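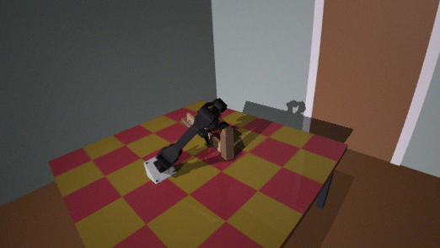

I finally got my letter from Halonen about the recall settlement, and it only took them 27 weeks. If you've been reading along since the spring you know I drive a Jutari wagon, the diesel one, and that mine is part of the big group of cars with the faulty emissions sensors. The letter is four pages of tiny print, and I must have read it three times over one pot of coffee. You know how a tabletop in red and yellow squares gets smaller and smaller toward the far corner? That's how my patience felt by page three!

So, what does it say. Owners get two choices. You can take the repair, where the dealer swaps the sensor and reloads the software, or you can hand the car back and take a payout based on mileage. The mileage cutoff is the day the recall was announced, so all the driving I've done since then doesn't count against me (hooray, because I drove to Flistotmont and back twice this summer to help my sister move).

I went back and forth on the buyback for a whole evening. The money is decent, but I like this car. It has heated seats, it fits the dog crate, and I've finally figured out how to make the radio stop resetting itself. Then I priced out what I'd replace it with and closed the laptop pretty fast.

Repair it is. I called the Skalteo dealership the next morning and was on hold for 36 minutes, and then a very nice woman told me there were 113 cars ahead of mine on the list. They do a few a day when the parts show up. She guessed August, and she didn't sound like she'd put money on it.

A couple of things if you're in the same boat. The claim form wants the original purchase paperwork, and a copy of the registration won't do. You also have to mail it, on paper, with a stamp, and it has to be postmarked within 20 days of the date printed on the letter (mine sat in the mailbox for a few of those, oops).

What I still can't find out is whether the fix hurts the gas mileage. The letter says "minimal impact," which could mean anything. I wrote down my last few fill-ups so I can compare, and I'll post the numbers once I have the car back. If yours has already been done, please leave a comment and tell me how it drives, especially on hills.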